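노트 목록 | 이전 | 다음 | 검색

2020년 5월 3일 장비 구매 검토 메모 (그리퍼 / 손목 케이블 / 예비품)

어제 하던 거 이어서. 예산안 초안 이번 주 안에 Prakash Alva 씨한테 넘겨야 함. 4월에 낸 버전은 반려. 사유는 "항목별 근거 부족". 그래서 이번엔 작업별로 뭐가 필요한지부터 적고 금액은 나중에 붙이기로.

우선순위 (아직 확정 아님)

1) 그리퍼 손가락. 지금 쓰는 금속 손가락은 딱딱한 물건 잡을 땐 괜찮은데 비닐은 애매함. 얇은 필름이 손가락 사이에서 밀림. 고무 패드 붙이는 안이랑 손가락 통째로 교체하는 안 둘 다 견적 받을 것. Leitner 쪽은 패드만 따로 판다고 메일 옴. 단가 11유로, 배송 별도. 최소 수량 있는지 안 물어봤음 -> 물어볼 것.
패드는 소모품으로 잡히고 손가락 교체는 장비 부속으로 잡힘. 결재 라인 다름. 패드가 훨씬 빠를 듯.

2) 손목 케이블. 팔꿈치 뒤에서 손목으로 넘어가는 선이 너무 떠 있음. 두 팔이 가운데로 모이는 작업에서 신경 쓰임. 클립이나 케이블 가이드로 해결되면 제일 싸고, 안 되면 선을 짧은 걸로 바꿔야 하는데 이건 Kultano 에 문의 중. 답 없음. 내일 전화.

3) 예비 그리퍼 하나. 지금은 한쪽이 나가면 양팔 작업 전체가 멈춤. Stavport 견적 1832유로 (세금 전). 같은 급으로 Fleltilmont 재고품이 1107유로인데 손목 체결부가 맞는지 모름. 도면 요청함. 어댑터 별도로 깎아야 하면 가격 차이 거의 없어질 수도 있음. 외주 가공 납기까지 치면 오히려 늦음.

비닐봉지 작업은 패드 살 근거로 제일 쓸만함. 벽에 건 봉지를 양팔로 다루는 건데 벽 가깝고, 손잡이는 고리에 뭉쳐 있고, 아래는 휴지통이라 손 넣을 공간이 좁음. 그리퍼 부피가 그대로 문제가 됨. 손가락 고를때 폭도 같이 봐야 함. 카탈로그에는 파지력만 크게 써있고 외곽 치수는 뒤쪽에 작게 있음.

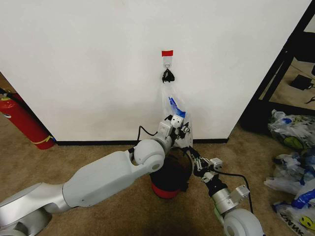 벽걸이 투명 봉지 작업, 휴지통 위쪽에 양쪽 그리퍼.

위 작업 기준으로 손가락 요구사항 대충 정리:
- 끝이 얇을 것. 벽이랑 봉지 사이로 들어가야 하는 경우 있음
- 표면 마찰. 비닐, 종이 둘 다
- 나사 머리 튀어나온 데 최소로. 비닐 걸리면 찢어짐
- 교체 시간 짧을 것. 공구 하나로 끝나면 좋음

세번째 항목은 견적 요청서에 꼭 넣기. 지난번 요청서에 빠져서 받은 사양서가 다 제각각이었음. 비교표 만들다가 포기함.

자잘한 것들. 벽걸이 고리 접착식은 여분 필요. 다른 작업에서 두 번 떨어짐. 반투명 플라스틱이라 카메라로는 잘 안 잡히는 편이고 지금은 위에 빨간 테이프 붙여서 위치 표시로 씀. 테이프도 구매 목록에 추가. 색 있는 고리를 아예 사는 것도 방법인데 하중 표기가 있는 제품으로. 봉지는 종류 섞어서 확보. 투명, 반투명, 인쇄 있는 것. 예산 항목으로 넣기엔 너무 잘아서 소모품 한 줄로 묶음.

바닥 문제도 있음. 카펫이라 휴지통 같은 가벼운 물건은 밀리는지 아닌지 아직 따로 안 재봤음. 매트 사는 안은 일단 보류. 재보고 나서 결정. 안 재보고 사면 또 반려됨.

금액 메모
- 예비 그리퍼: 1107 아니면 1832. 초안엔 비싼 쪽으로 넣고 도면 오면 수정
- 패드: 개당 11. 양팔 분에 여분까지, 수량은 마모 보고 정함. 일단 약 2개월 쓸 분량으로
- 케이블 가이드: 견적 전. 빈칸으로 두지 말고 "견적 중" 이라고 쓸 것 (저번에 빈칸 지적받음)
- 고리, 테이프, 봉지: 소모품 합산

Alva 씨 의견 (통화 메모): 예비 그리퍼보다 패드 먼저 사서 결과 보고 가자. 패드로 해결되면 손가락 교체안은 빼고 그 돈을 예비품으로. 나도 대체로 동의. 다만 예비품은 납기가 길어서 패드 결과 기다렸다가 발주하면 여름 넘어감. 둘 다 동시에 올리고 예비품만 조건부 승인 받는 쪽으로 다시 얘기해볼 것. 조건부 승인이라는게 양식에 있는지 모르겠음. 확인.

렌탈도 잠깐 봤음. 그리퍼만 따로 빌려주는 데가 잘 없고 팔이랑 묶음이라 우리한텐 안 맞음. 패스.

할 일
- Leitner 최소 수량, 패드 두께 문의
- Kultano 전화 (케이블 길이)
- Fleltilmont 도면 오면 체결부 볼트 위치 대조
- Stavport 견적 유효기간 확인. 메일에 안 써있음
- 그리퍼 외곽 치수 실측해서 요청서에 첨부
- 휴지통 밀림 측정
- 고리 하중 표기 있는 제품 찾기, 링크 공유 폴더에 올려두기

요청서 양식은 4월 거 그대로 쓰되 항목 번호만 다시 매길것. 파일명에 버전 꼭 붙이기. 지난번에 옛날 파일 나갔음.

문의: 랩 노트 관리 담당 | © 2020 | 맨 위로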